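The supervisor has cleaned other people's floors for 14 years, the last six of them at the Hallitz building in Idotdale. She starts at 5 in the afternoon, when most of the office staff are getting their coats, and she is usually home by half past one in the morning.

We met in the break room on the ground floor before her shift. She had brought her own tea and a sandwich she didn't get around to eating.

"I never planned on it," she said. "I was working in a bakery in Flaltitz and it closed. A neighbor said they needed someone for evenings. I thought I would do it through the winter."

She now runs a crew of 11 people over four floors. The building has offices on three of them, and the ground floor is split between a dental lab, a print shop and a large room that is rented out for classes. According to the contract there are 857 trash cans on the property, counting the ones under desks. She says the number is out of date, as tenants bring in their own and never mention it.

The work has changed since she began. Back then, every desk was dusted every night and the carpets were vacuumed wall to wall. Now most tenants pay for what is called a traffic clean, where the walkways and entrances get done nightly and the rest is done twice a week.

"You can see it in the corners," she said. "A carpet that only gets done in the middle has a dark line along the wall after about a year. Then they ask you why, and you show them the contract."

Carpet is the thing she talks about most easily. She prefers it to hard floors, which surprised me. A hard floor shows everything, she explained, including the mop marks from the person who cleaned it. Carpet hides dust but it also holds it, and the mistake she sees most often with new people is going too fast.

"They push the vacuum like a lawn mower. You go slow on the way back. The pull is where it picks up."

Coffee is treated with cold water and a white cloth, pressed and not rubbed. Ink she leaves for the day contractor. Gum gets ice from the freezer in the second-floor kitchen, and she keeps a butter knife on her cart for it. She has had the same knife since her first job and has had to go back for it twice.

On paper and wrappers she has a firm rule, which is that they get picked up by hand before any machine is switched on. A candy wrapper can wrap itself around the brush bar and stop the belt. She lost a vacuum that way in her second year, and the company she worked for then, Quaye, took it out of the crew's supply money.

"That was 500 dollars. We went without decent gloves until spring," she said. "So I tell everybody, walk the room first. Look at the floor. Then plug in."

I asked whether people had become messier. She thought about it for a while.

"No. They eat at their desks more. It used to be there was a cafeteria here and the food stayed in the cafeteria. Now it's soup on the third floor."

Liners are a sore point. The thin clear ones are cheap and they tear if there is anything with a corner in them, but she likes being able to see what is inside before she puts her hand near it. She was stuck by a broken pen once and by a dental pick once. Since the second time, the lab has kept a separate hard box for anything sharp, and she checks it herself.

The pay is the other sore point, though she was careful how she said it. The evening rate went up last August for the first time in three years. Two of her crew have second jobs in the morning, one at a school and one at a car wash. She tries to give them the floors nearest the time clock so that they can leave on the minute.

"I can't give them more money. I can give them the first floor."

She does not mind the hours. The building is quiet by 8 and she likes having a whole floor to herself, with the radio on – low, in case somebody is still on a call. What she would change, if she could, is the supply closet. There is one for all four floors, it has no sink, and the buckets have to be filled in the men's room.

She has asked about it every year. This year the management company sent someone to measure the wall. 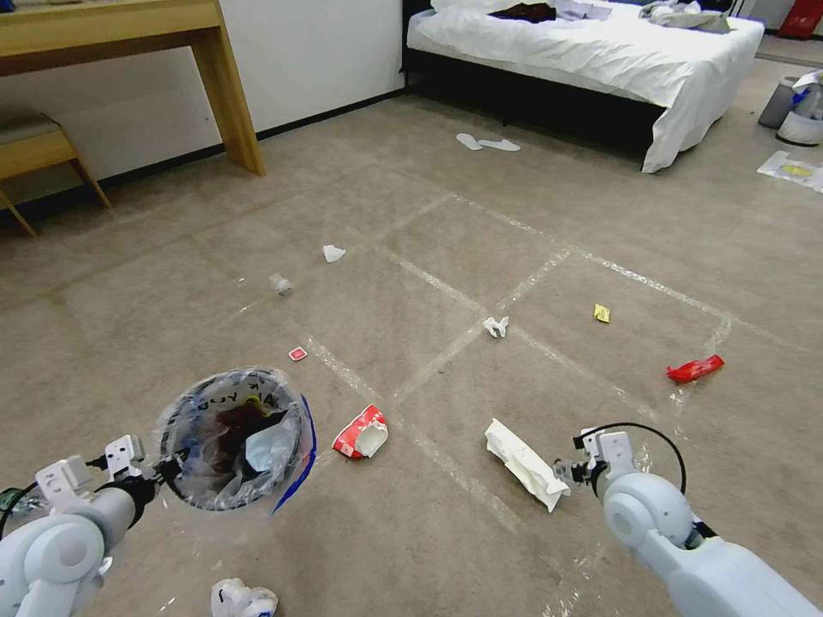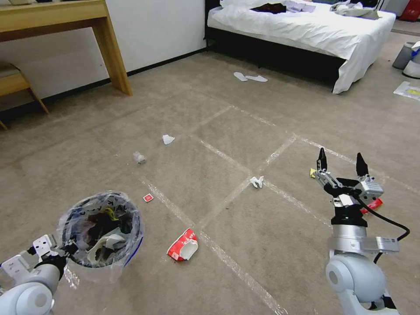

Litter on the carpet and a trash can on the floor.

Her own apartment has wood floors, which she sweeps on her day off. She owns one rug, in the bedroom, and her son vacuums it.

"He goes too fast," she said.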